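Home Phones Plans Coverage Features Archive

Small Town, Big Signal

2020-05-13 | By the Features Desk

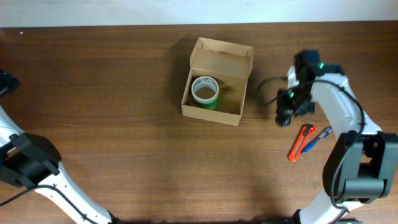

Vol. 35, No. 4

Skirkby has always been a one-bar town. You stood at the top of the hill, held the phone up and hoped. So it's a real pleasure to report that Lirnmont, the little regional carrier, has switched on 2 new towers in the valley, and the difference is huge!

I spent a day driving the back roads with a Nilsuwan prepaid SIM, which runs on the same network, and made calls from places where I used to lose the radio. The creek bridge works. The school parking lot works. Even the dip past the feed store held a video call - a little blocky, but it held.

Plans start at $35 a month with 4 GB of data, and the bigger one adds 1000 minutes to Canada. Voicemail is included on both. You can keep your old number, though landline transfers take longer.

Stikeck, across the ridge, is next on the list. Crews should start there in August, and folks on that side can already sign up for a text alert.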